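The salt man of Tarnbridge
2 Feb 2023

Noel Belmonte keeps his salt in biscuit tins. There are four of them on the shelf behind his desk, each with a strip of masking tape on the lid, and when he wants to make a point he takes one down and asks you to taste it.

"People think salt is salt," he says. "It is, chemically, near enough. But put this on a boiled egg and then put that on a boiled egg and tell me you can't pick them out."

Belmonte, 61, has spent the past nine years writing a history of salt making in Tarnbridge, which had a working trade for the better part of two centuries and now has a road named after it and not much else. The book, Pan and Brine, comes out in August from Trellomum, a small press that mostly does local history and walking guides. It runs to 344 pages. He says it was once a good deal longer.

He was a surveyor before he retired, and came to the subject through a boundary dispute. Two farmers disagreed over a strip of low ground near the estuary, and in the course of looking through old plans he found the strip marked "salt garth". He had lived in the town for most of his life and had never heard the term.

"I asked my mother and she knew it straight away," he says. "Her grandfather carted coal down there. She'd just never had cause to mention it."

The earliest firm record he has is from 1778, when a man called Abel Crewe paid for the lease of two pans and a boiling house. There are hints of something before that, but Belmonte leaves them to a footnote. He is careful about what he will put his name to. Several times during our conversation he says "I can't prove that" and asks for it to be left out.

The method was simple and hard on the people who did it. Sea water was let into shallow ponds in the warmer months and left to strengthen. It was then pumped into iron pans and boiled over coal fires, with a little egg white or ox blood stirred in to bring the dirt to the top as scum. When crystals began to form, the fire was damped down. A slow fire gave large crystals for curing fish. A quick one gave fine salt for the table.

"The boiling houses were dreadful," Belmonte says. "Steam, smoke, wet floors. You couldn't see the man next to you. And it went on through the night, because you didn't let a pan go cold if you could help it."

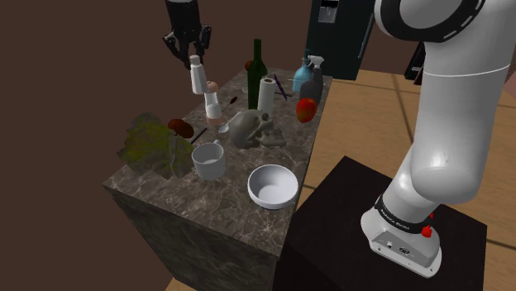

Women did much of the work, and the book gives them two chapters. They raked the salt to the sides of the pan, drained it in baskets, and carried it inland to sell at farm doors. One account book lists a Margaret Tolley who was paid by the basket and seems to have outlived three employers. Belmonte traced her through the parish registers and found that she signed her name on her marriage entry, when her husband only made a mark.

The person who helped him most with the technical side was Jawad Khokhar, a retired chemistry teacher who moved to the town 12 years ago. The two men met at an evening class on reading old handwriting, where Khokhar was trying to get through some family letters. Belmonte showed him a page of boiling times and he took a copy home.

"I couldn't make the figures work," Khokhar says. "The times were far too short for ordinary sea water. So either the clerk was lying or the brine was much stronger than we had assumed."

It was the brine. Khokhar worked out that the ponds must have been doing more than anyone had given them credit for, and the following summer the pair dug a small one, lined with clay, on a corner of one farmer's land. They let it stand for five weeks. The strength came out close to what the account book implied. They boiled the result in a borrowed jam pan on a camping stove and ended up with enough salt to fill one of the tins.

Khokhar is modest about his part. "Noel had the papers. I had a hydrometer," he says. He does admit to being pleased that his name is on the title page, in small type, under Belmonte's.

The trade ended slowly. Rock salt from inland mines was cheaper from the start, and once the railway came it was cheaper still. The Tarnbridge pans held on by selling to the fishing boats, whose owners liked the coarse grain. When the herring went, so did they. The last boiling house was pulled down for its bricks, and Belmonte thinks he has found some of them in the back wall of a chapel. He can't prove that either, but he says I can leave it in.

He does not think much of the idea, raised now and then in the local paper, that salt making should be brought back for visitors. The coal would have to be gas, the ponds would need licences, and the estuary is not as clean as it was. What he would like is a board on the footpath with a decent map.

"There's a good view of the ponds in a dry summer," he says. "You get the outlines in the grass. People walk their dogs straight across and don't know they're there."

Trellomum is printing 2000 copies. Belmonte asked for fewer and was overruled. The first 300 will come with a folded copy of an old estate plan, which he redrew himself over one winter, and which he thinks may be the best thing in the book.

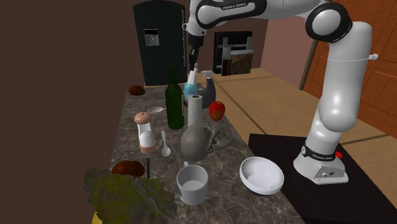
Cooking with it

Belmonte is asked about recipes more often than he is asked about history. He put a few in an appendix at the publisher's request, all of them from sources in the town or nearby.

The one he makes most is potatoes boiled in very strong brine, which was a boiler's supper. Use small potatoes with the skins on, and far more salt than seems right. Cook them until the water has nearly gone, then shake the pan over a low heat until the skins wrinkle and turn white.

"Don't peel them first or you'll regret it," he says. "And have them with butter. Unsalted."

Khokhar prefers the pickled samphire on the following page, though he cuts the vinegar by a third.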